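3. How we gathered the demonstrations

I'll start with the part of this project I enjoyed most, the collecting.

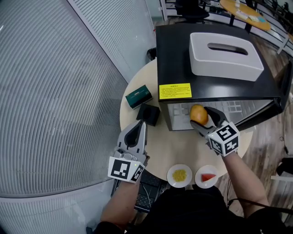
Figure 3. Collecting with the two hand-held grippers. The marker cubes give us the pose of each gripper; the right one has hold of a round fruit in front of the black cabinet.

We didn't teleoperate anything for this dataset. You sit down, pick up a gripper in each hand, and do the chore yourself, and the learner gets the gripper paths plus the head view. I was skeptical when Itziar Barroso first pitched it (I'd spent a whole year getting decent at a joystick and didn't want to give that up!), but after one afternoon I was sold. My hands already know how to pick up fruit.

Each session lasted 30 minutes and we ran 42 of them, all in June. Abena Amissah and I did most of the sitting, and Soledad Villanueva checked the tracks the same evening. Before each take we shuffled whatever was on the table, boxes and plates included, so the policy couldn't just memorize where things live. We tried not to tidy up too much, either. Our first batch was so neat that the Vullik policy we trained on it fell apart as soon as a stray box showed up.

The biggest headache was the markers. If you roll your wrist far enough, the head camera loses the printed faces, and then the path jumps by a hand's width or more. We threw out nearly 24 takes over this. Begoñe Cantero wrote a small filter that fills short gaps and flags long ones, and after that we mostly kept what we recorded.

Speed was the other thing. I move fast when I'm bored, and you can see it in the data: the late takes in a session have shorter pauses before the grasp and a lot more bumps. So we added a break after every 3 tasks and asked people to close the fingers a little slower than felt natural. Section 4 compares policies trained with and without those slower takes.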